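Lukdale station works - where things are up to

2024-08-14

Quick one this time, lots on. The Jostia line extension is still on track for a December start on the Lukdale end, and the notices went out to Akent Street on Monday. If yours didn't turn up, ring the project office and they'll drop one over. Thats houses and shops both.

What's happening first: utilities. Water and power get shifted before any digging, so expect one lane closed between the bowls club and the roundabout. Night work on 14 nights all up, none of them back to back if the contractor sticks to the program. Noise monitors go in beforehand. Readings will be put up at the libary and on the council page.

Parking. We lose 381 spaces in the station car park while the shaft goes in, and get 300 of them back at the end. Not the answer a lot of you wanted. The overflow lot behind the old cannery is free, gravel, lights on till late. Walk is a bit uphill.

Buses - the Căpraru Road stop moves to the other side of the rail bridge, outside the chemist. Timetable stays as is. School buses not affected.

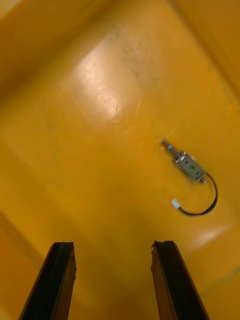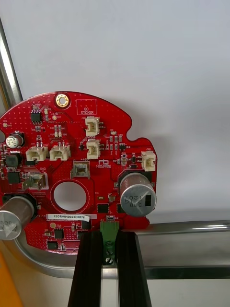 Street meeting went well, good turnout, plenty of questions on cracking and who pays. Answer from the project team: every house inside the survey zone gets a free inspection before work and another one after, with photos, and you keep a copy. Book yours early please. If you rent, your landlord has to sign the form but you can be the one who's home for it.

Also raised: the 2 plane trees at the corner of Akent Street. One stays. The other one is in the way of the new lift and the arborist's report is due before the next meeting, so no decision yet, whatever you heard at the bakery.

Still chasing: bike cage size, whether the underpass stays open on weekends, toilets. Toilets have been on our list since the first concept drawings and we'll keep asking.

Next meeting is in the hall, usual time, side door. Bring your notice if you have a question about your own address, it has the zone number on it and saves a lot of mucking around. Tea and biscuits on.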